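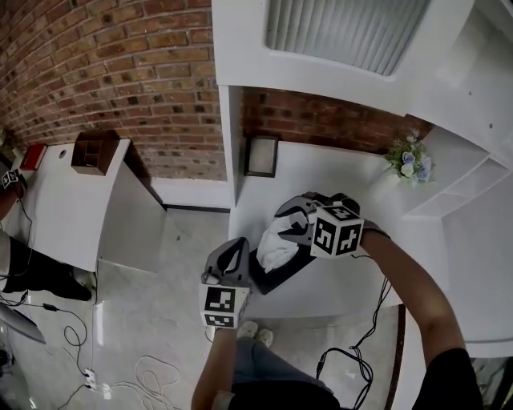 Pose filtering, second attempt

2025-04-07

The first filter threw away too much. It dropped any episode in which a marker cube went unseen for more than a few consecutive frames, and with cloth that happens constantly: the wrist turns over, the printed faces go edge-on to the camera, and the pose estimate either jumps or vanishes. Of 1709 demonstrations in the Trarine set, 600 were rejected on that rule alone.

The new version keeps the gap and fills it. Each gripper pose is smoothed forwards and backwards, and the two passes are compared in the middle. If they disagree by more than a set distance, the episode goes. Otherwise the filled section is kept with a lower weight in training. Rejections fell to 122.

Benedicta Frimpong pointed out that the threshold was tuned on rigid objects, so I redid it on folding and wiping only. It moved very little.

Two things are still open. Face flips, where a cube is read with the wrong orientation, pass the check if they last long enough. Jaw width is also interpolated linearly across gaps, and a quick release gets smeared. Cheng-en Liu has a patch for the second, which I have yet to run.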